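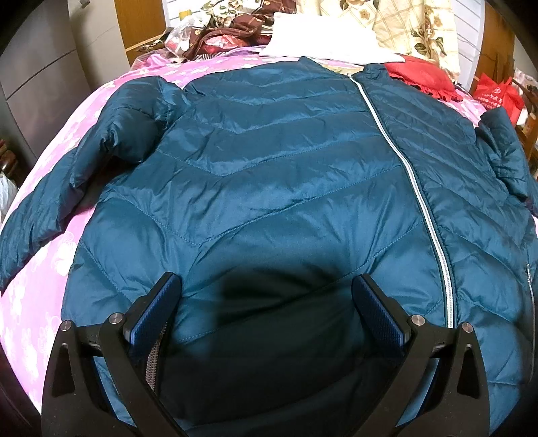
VINDLEY COMMUNITY CLOTHING EXCHANGE
Minutes of the Winter Coat Working Group, November

Held in the upstairs meeting room, Trulton Hall. The meeting opened at 7:05 p.m. with the Chair presiding. Six members were present. Apologies were received from the storage coordinator and the schools liaison.

1. Minutes of the previous meeting

The minutes of the October meeting were accepted with one correction. Under "Hangers", the words "to be purchased" should read "to be borrowed". The Chair signed the corrected copy.

2. Matters arising

2.1 The shelving at the Drorkix Street storeroom has been moved away from the outside wall. Members noted that the bottom shelf remains unsuitable for down-filled items in the cold months, and it will be kept for boots only.

2.2 The hall has confirmed use of the main room for the coat day from 9 a.m. to 3 p.m. Access for setting up will be from 7:30 a.m. The side door will be unlocked on request.

3. Donated coats – condition and sorting

3.1 The sorting lead reported that donations stand at around 400 garments, including children's snowsuits. Adult jackets make up the larger share. There is a shortage of men's coats in the bigger sizes, and the next notice to donors will say so.

3.2 The group considered the teal-blue quilted puffer jacket shown at the head of these minutes, laid out front side up with the zipper done up. It was agreed that all quilted jackets should be laid flat in this way before grading, with the front closed and the sleeves brought out from the body as far as they will go. A member observed that creasing along the stitched seams is usual in padded garments and should not count against a coat at grading.

3.3 It was further agreed that sorters working at home may use a bed or any other clean, flat surface. A patterned sheet is acceptable provided the coat can be told apart from it. Dark coats should be placed on something light.

3.4 Discussion followed on collars. Several jackets in the last batch had been folded with the collar tucked under, and marks on the lining were missed. Sorters are to open the neck and check the lining on every item, pale linings in particular. Pocket zippers are to be run up and down once, and the pockets emptied. Anything found in a pocket goes into an envelope marked with the garment number.

3.5 Moved and seconded that coats with a failed main zipper be set aside for repair and not put on the racks. Carried, with one abstention.

4. Repairs

The mending table has finished 20 garments since the last meeting, mostly hems and cuffs. Replacement zippers remain the slowest work. The group approved the purchase of zippers and thread to a limit of $50, receipts to be submitted by the next meeting. The colour of a replacement zipper need not match exactly, but white should be kept for lighter coats where possible.

5. Folding and packing

5.1 Members reviewed the folding method. Quilted jackets are to be zipped, turned face down, sleeves crossed over the back, and folded once from the hem. They are not to be compressed or tied with string. One member preferred rolling – this was discussed at some length, and it was left to the sorter's judgment for children's sizes only.

5.2 Size labels are to be pinned at the left cuff. Tape is not to be used on shiny fabrics, as it left residue on two jackets last winter.

5.3 Bins will be labelled on the short end so that they can be read when stacked. Lids from the older bins do not fit the new ones and should be kept with their own set.

6. Coat day

6.1 Racks will be arranged by size and not by colour. Longer coats will go along the window wall. A mirror is still needed, and the secretary will ask the hall whether the one in the cloakroom may be moved.

6.2 The notice will be posted at the library and the rink. The draft wording was approved after "gently used" was changed to "clean and in working order".

7. Other business

The matter of summer storage was raised and deferred. A request from a neighbouring group for surplus mitts was received favourably, subject to a count after the coat day.

8. Adjournment

There being no further business, the meeting adjourned at 8:40 p.m. The next meeting will be held in the same room, at a time to be confirmed by the secretary.

This website uses cookies to remember your preferences. By continuing to browse you agree to our use of cookies. Accept Manage settings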